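# Buying a used table — talk notes, Flurkbridge library, 7th November

Slide 1. Leave it up while people find seats.

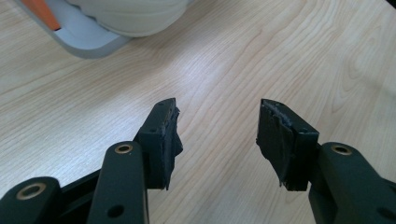
Start with why I'm giving this talk. I've bought and resold furniture in Broltside for years, and the question I get most is how to tell a decent table from a bad one in five minutes. Most sellers won't give you longer than that.

Ask for hands: who has bought a table online without seeing it first? Wait for the laugh.

## Before you go

- Measure the room. Then measure the door, the stairs and the car.
- Ask the seller for the height. Old tables run low and your chairs may not fit.
- Ask if the legs come off. If they don't know, assume no.

Tell the Lazaridis story here (the table that stayed in the hallway all winter). Keep it short, it ran long in Pokodon.

## At the seller's house

Get down on the floor. The underside tells you more than the top does. Look for fresh screws next to old holes, glue that has run, and any board that doesn't match the others.

Push on one corner, then the opposite one. A rock can be the floor, so turn the table a quarter and push again. If the wobble moves with the table, it's the table.

Run a hand along the edge. On veneer you can often feel the seam. Veneer is fine to buy — just don't plan on sanding it hard.

Smell the drawers if there are any. Smoke stays.

## Price

Say a number once and stop talking. I paid 207 dollars for the table I eat at, and the ad had been up for 2 weeks. Old ads are where the room is.

Somebody will ask about auctions. Hakim Wuisan is covering those after the break, so send them to him.

## Getting it home

Top down on a blanket, legs up. Strap across the frame, never across a leg. Two people, even for a small one.

SKIP if we're past the half hour: oil versus wax. It's in the handout.

Questions. Repeat each one into the mic, the back row can't hear.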